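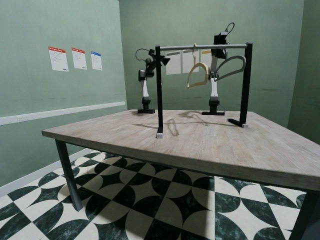
Interview: Collecting hanger demonstrations in simulation

The data lead at Verbeke, a small robotics software firm in Stindton, has spent most of the past year on a single family of tasks: two arms, one clothes rack, two hangers. The demonstrations are recorded in a simulator and used to train a policy called Jinura. We spoke in March, at the end of a recording shift, about what goes into an episode and what gets thrown away.

The choice of task came first. Hangers were picked over boxes and cups for reasons of contact geometry. "A hanger is thin and it's open in the middle, and the part that matters is a small hook at one end," the lead said. "You grip the body and you care about the hook. The offset between those two is where a policy goes wrong. If the grip rotates by a few degrees, the hook can miss the rail altogether."

Each episode starts from a randomized state. The rack moves within a bounded area of the table, its heading changes, and the hangers vary in color and starting pose. An operator then drives both arms with a pair of handheld leaders. Joint positions, gripper commands and rendered views are written to the same log at a fixed rate.

The current set holds 2,292 accepted episodes. The first release was frozen at 600, and the lead considers it too uniform to be useful now. "We had one operator and one habit. Every approach came in from the same side at the same height. The model learned that approach very well and had nothing to fall back on when the rack was turned."

The fix was procedural. Operators now receive a card before each block that states which arm begins, which hanger goes first and from what direction to approach. A block is 15 episodes. After that the operator changes, or at least takes a break, as the quality of the release motion drops when people are tired.
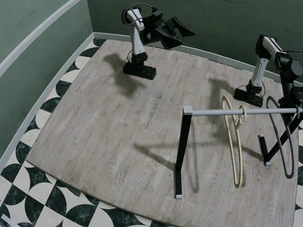
Release is the part of the episode that gets the most attention in review. An operator who opens the gripper early leaves the hook resting on the edge of the rail, and the physics engine may or may not let it settle. One who opens late drags the hanger along the bar while backing out. "Both can end in a hanger on the rail, so a check on the final state passes them. We reject a lot of episodes that technically succeeded," the lead said.

Rejected episodes are kept in a separate store with a reason code. The most common code is for contact between the wrist and the rail. Next is what the team calls a stall, in which the operator stops for more than a moment to work out the next move. Stalls are a problem for imitation learning. The policy sees a motionless arm paired with an ordinary view of the task and learns that holding still is an acceptable answer.

I asked whether recoveries are rejected too. They are not. If a hook misses and the operator backs off and tries again without a long pause, the episode stays in. There are blocks in which the operator is told to begin from a bad grip. A dataset made only of clean first attempts gives the policy no examples of how to return from a small error, and small errors accumulate over a long motion.

Rendering is varied separately from motion. The logged trajectory can be replayed under other lighting, with different wall colors and floor patterns, and from shifted viewpoints. The team is careful with this step. Shadows in particular have to be rendered again with the rest, as earlier runs suggested that the policy was using the rail's shadow on the tabletop to judge height. Replayed versions are never counted as new episodes. "Somebody will quote you a very large number and most of it is the same motion with new wallpaper," the lead said.

The second arm raised its own questions. In many episodes one arm works while the other waits, and the waiting arm still produces data. Early logs had it drifting, simply from the operator's hand moving on the leader. The software now applies a dead band to the idle side, and the filter setting is saved with each episode so that it can be reversed.

Transfer to hardware is handled by a partner lab in Purkness, which runs each checkpoint on a physical pair of arms and sends back logs. Results so far are uneven. Reaching and grasping carry over with little loss. Placing the hook is worse, and the lead puts much of the gap down to the friction model between hook and rail, which had been tuned by eye.

The next collection round will add over 1,300 episodes, with a larger share of crowded rails, where a new hanger has to go in beside one already in place. Operator training for that round starts in April, and the cards are still being rewritten.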